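Broltport abre en agosto las inscripciones de «Lavar, doblar, guardar», su programa para hogares de una sola habitación

Brutitz, agosto. La asociación Broltport abre este mes las inscripciones para la segunda edición de «Lavar, doblar, guardar», un programa gratuito dirigido a quienes organizan la colada en muy pocos metros. Hay 144 plazas, repartidas entre los barrios de Piltberg y Mathebula, y estamos deseando llenarlas.

La primera edición reunió a 52 hogares de Piltberg y nos dejó una alegría enorme: la gente quería seguir hablando de camisetas, sábanas y pinzas mucho después de acabar la última sesión. En total se doblaron y guardaron 1596 prendas, todas anotadas por los propios participantes en sus cuadernos.
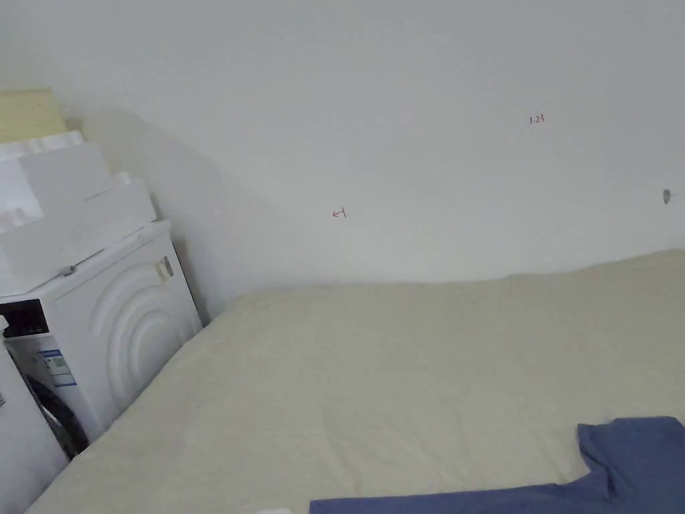
El programa parte de una situación muy corriente en los pisos pequeños, donde el dormitorio es también lavadero, tendedero y armario. Cuando la lavadora blanca queda pegada a la cama, como ocurre en esta habitación, el colchón se convierte en la mejor mesa de doblado de la casa – amplia, blanda y a un paso del tambor. Ahí empieza la primera sesión, con una sola prenda: la camiseta azul se extiende sobre la sábana clara, se alisan las mangas con la palma de la mano y se dobla hacia el centro. Después llegan los pantalones, las toallas y la temida sábana bajera, que en Piltberg arrancó más de un aplauso.

Cada hogar recibe 2 visitas a domicilio. El contenido es el siguiente:

Primera visita: la cama como mesa. Se estira bien la ropa de cama, se separa la colada por personas y se dobla por tipos de prenda. Nada se apila en el suelo. Al terminar, cada montón va directamente a su sitio y la cama vuelve a ser cama.

Segunda visita: la pared. Es la favorita del equipo, porque una pared blanca encima de la cama da muchísimo juego. Se mide, se marca a lápiz o a bolígrafo y se decide entre todos qué conviene colgar: una balda estrecha, una barra, unos ganchos. También se aprovecha lo que ya esté puesto. Un «1.25» anotado a mano, una flechita roja o un taco gris son un punto de partida estupendo para hablar de alturas.
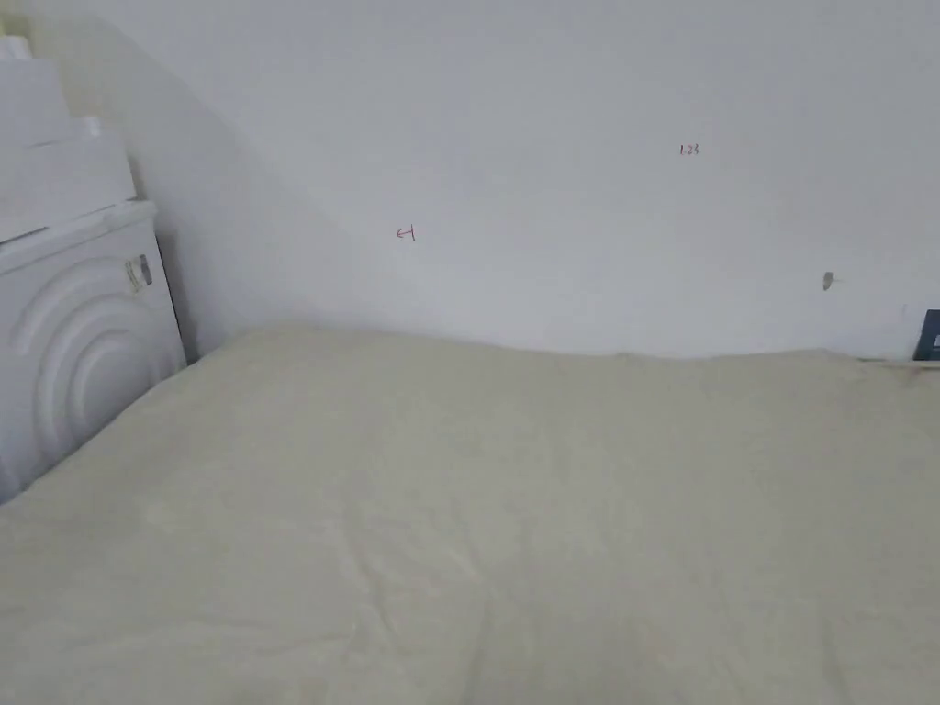 Cómo inscribirse

Las solicitudes se recogen durante todo el mes de agosto en la sede de Broltport en Brutitz y en los puntos de información de Piltberg y Mathebula, en horario de mañana. Basta con indicar el barrio, el número de personas que viven en la casa y si la lavadora está en el dormitorio, en la cocina o en otro lugar. No hace falta comprar nada ni tener la habitación recogida – al contrario, nos encanta empezar con la colada recién sacada.

Las visitas comenzarán en cuanto se asignen las plazas y cada hogar podrá elegir entre mañana y tarde.

Sobre Broltport

Broltport es una asociación vecinal con sede en Brutitz dedicada a la vida cotidiana en viviendas pequeñas. Además de este programa, organiza talleres de costura básica y un servicio de préstamo de herramientas para el hogar.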